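Print this page
E-mail this to a friend

Repair table to stay open through the winter

The weekly repair and reuse table at the Folholm reading room will carry on until May, after the parish agreed to meet its heating bill of 1395 pounds.

The table opened last spring in the back half of the building, between the large-print shelves and the kitchen. Visitors bring lamps, chairs, toys and crockery, and are shown how to mend them. The organisers say 65 households have used it so far, most of them from Folholm and the neighbouring village of Morkik.

Lusis, the hardware shop on the main street, has given glue, sandpaper and a set of small clamps. The Gauthier bakery sends over bread at four o'clock.
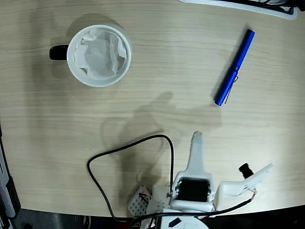 Crockery is now the busiest part of the afternoon — 55 pieces were brought in last month, many of them chipped at the rim or missing a handle. Anyone leaving an item is asked to fill in a slip with a name and telephone number. Mugs should be stuffed with crumpled paper or tissue, like the white one with the black handle, and pens are on the table for the slips.

A further 1000 pounds is being sought for new shelving. Doors open at two o'clock and entry is free.

Last updated: 14:10

Related items
Morkik bus shelter to be repainted
Reading room extends its evening hours
Footpath behind the bakery reopens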